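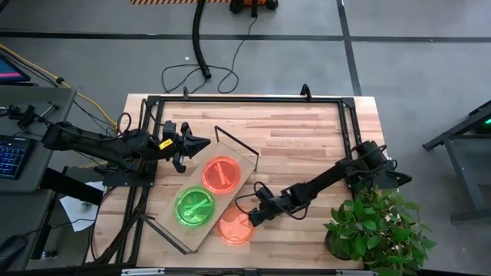 Joon-young Oh wrote to me in March that coloured dishes are for children's parties, and that anyone over the age of 11 should eat off white. I have thought about that remark far more than it deserves, and I disagree with every word of it!

Colour you can see through is one of the great cheap pleasures of a table. Put a translucent red dish on pale wood and the red goes bright and almost orange. A green one does the same in its own way, vivid as a boiled sweet. White china is lovely, of course (I own far too much of it), but it stays the same from breakfast to midnight. A see-through dish changes every time a cloud goes over.

And the wood matters just as much. I'm devoted to butcher block, all those strips of pale and honey tones lying side by side, and I'd put a light wooden board on top of it without a second thought. People tell me wood on wood is dull. Try it with a bit of red and green on the board and then tell me it's dull! I like the board set at a slant as well - square to the table it looks as if it's waiting for an inspection.

My own dishes came from a stall in Ikbridge, two for the price of a coffee, and on Saturday I went back for five more. Hye-jin Jin thinks seven is plenty for one flat. She may be right, but they stack, and the whole pile takes up less of the shelf than my teapot.

They don't have to hold food either. Clips, buttons, the small bits that otherwise end up in a drawer all look better with some colour round them, and you can tell from across the room which dish you want. I'd still serve olives in the green one. Joon-young is coming to supper next week and will be getting his in the red.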